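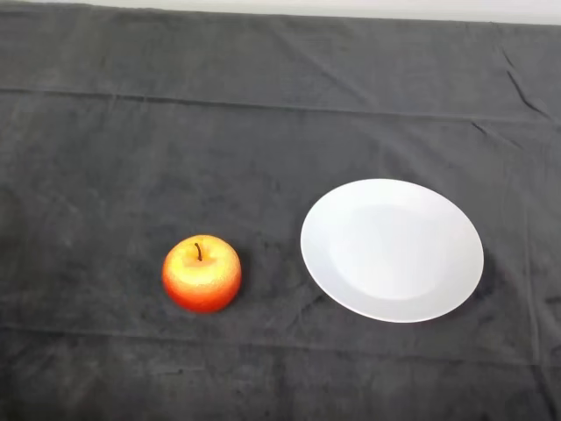 An apple and a white plate on a dark cloth.

The fruit at the end of the meal

By Celeste Caldeira

When I moved to Larndale, I was surprised that dinner finished so suddenly. People ate, stood up and carried their dishes to the sink. In my parents' home the meal had one more part. My father put a piece of fruit in front of him, took the small knife and began to peel. It lasted 15 minutes, sometimes 30 if there was something to discuss.

I want to defend this habit, which I see disappearing also in my own country. My cousin Américo tells me that his children eat fruit in the car, already cut, from a plastic box. He says it is practical, and he is right. The children eat more fruit than we did. But I think they lose the talking that came with it.

Most of the important news in our family was told over the peel. My sister Benedita announced there that she would leave her studies. My grandmother, who died at 80, told us there how she had crossed the border on foot. Such things are difficult to say while the soup is hot and everybody is hungry.

My neighbour Modupe does not agree with me. For her, a long table is mainly long work for the woman who must clear it, and I have to admit that in our house it was always my mother who washed. So I would keep the custom and change who does the washing. My two sons already take turns. They complain, and they still sit with me until the last slice is eaten.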